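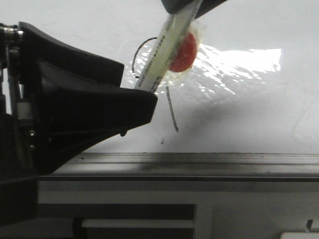
Chapter 7
The Job That Was Left Over

In the spring of the year the Bakden candy works put its first robot arm on the packing floor, the company held a meeting in the break room and promised that no job would be lost. The promise was kept. Every packer who had a job before the arm still had one after it. What they did all day was another matter, and the slides had been silent on the subject.

This chapter is about that other matter. Chapter 6 dealt with how a firm decides to buy a machine, a process that involves spreadsheets and a good lunch. Here we follow the machine through the door and look at the people standing next to it on its first morning, and then at the same people a year later, when the lunch has been forgotten.

After reading this chapter you should be able to:

Tell the difference between a job and a task, and explain why managers mix them up.
Describe what is meant by leftover work, and find it in a workplace you know.
Explain why a machine's idle time can be someone else's busiest time.
Read a staffing plan and ask at least one rude question about it.

7.1 A lollipop is harder than it looks

Ask a person to pick up a wrapped lollipop and she'll do it while arguing about football. She'll take it by the stick, turn it the right way around and drop it where it goes, and if you ask her how she did it she will look at you with concern.

For a gripper, the same lollipop is a small collection of insults. The stick is thin and round and would like to roll. The candy end is heavier than the other end, so anything held by the stick wants to tip. The wrapper is clear, which confuses cameras, and crinkled, which means that no two pieces have quite the same outline. It also shines. A vision system that has been told to look for a red disc may instead find a very handsome reflection of the ceiling.

The engineers at Durkik, the firm that installed the Bakden arm, knew all this. They tested with 200 lollipops, and the arm did well. The trouble was that the 200 had been picked out by hand by a supervisor who wanted the test to go well, and who had quietly set aside the bent ones.

On the floor, the bent ones came back. So did pieces with loose twist ties, pieces with two wrappers and pieces that had stuck to a neighbor. The arm handled the ordinary lollipop, hour after hour, without a complaint. Everything else went into a gray bin, and beside the gray bin was a stool, and on the stool was Jalen Nakamura.

7.2 Jobs, tasks and the gray bin

A task is one thing that gets done: pick up, turn, place, check, write down. A job is a bundle of tasks tied together with a title and a pay grade. Machines take over tasks. Announcements are nearly always about jobs.

Before the arm, Nakamura's job as a packer was a mixed bundle. Most of it was dull and easy, some of it was fiddly, and a little of it was talking to the wrapping crew about why the ties were coming loose again. The dull part got no respect from anyone, including him. He did it with his hands while his head was somewhere else.

The arm took the dull part. What remained was the fiddly part, now gathered from two lines and delivered to one stool. In an interview for this book he put it this way:

"They told me it was taking the boring work. Fine. But the boring work was where I rested. Now it's all problems, and then it's nothing, and then it's all problems."

We will call this leftover work: the tasks that stay with people after a machine has taken the ones it can do. Leftover work has three features that matter for the rest of the chapter. It tends to be harder than the average of the old job. It comes in bursts. And it is badly described, since the job description was written for the bundle and the bundle has come apart. Nakamura's title during all this was still Packer II. He packed very little.

7.3 What the log said

Bakden kept a stoppage log from the first day, and to its credit it let us read it. In the first full month, May, the log recorded 113 stoppages. The cost report for the same month gave the figure for the arm's output and left the stoppages out, on the grounds that they were short.

They were short for the arm. A typical entry reads "cleared, restarted." Someone did the clearing. Someone walked over from the stool, opened the guard, freed a wrapper, closed the guard, pressed the reset and walked back to a bin that had gone on filling from the other line. The log has a column for the machine's state and a column for the time. It has no column for the person, so as far as the record goes, the wrapper freed itself.

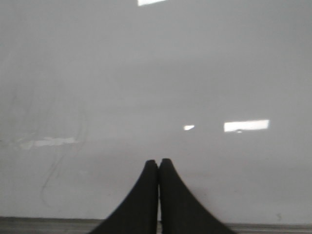
7.4 Waiting as a kind of work

A stopped arm does nothing, and does it cheaply. The person beside it is also doing nothing, by the look of things, and this is where managers get ideas. At the Strickland plant, which bought the same system a year later, a visiting director noticed an operator standing with his arms folded and had him given a second line to watch.

The operator had been listening. Those who work near a machine for long enough learn its noises, and they catch a jam a little before the sensors do. With two lines to mind he couldn't hear either one properly, and the jams ran longer. The plant then bought a monitoring package called Farkatetti, at a price of $3,470 for each line, to tell him what he used to know by standing there.

It would be easy to conclude that the director was a fool. He had a staffing plan with a box marked "idle," and he filled the box. The plan had been drawn up by someone who had counted what the machine did and assumed that the person did the rest, whatever that was. In the next section we take that plan apart line by line and try to write down the rest.

Before you go on

Pick a workplace where you have spent some time. A kitchen, a shop or a school office will do. Choose one task there that a machine has taken over, even a humble one such as the self-checkout or the ticket printer. Write down what the person nearest to it does now that was not done before. Then find out whether it appears in anyone's job description, and keep your notes for the exercise in 7.6.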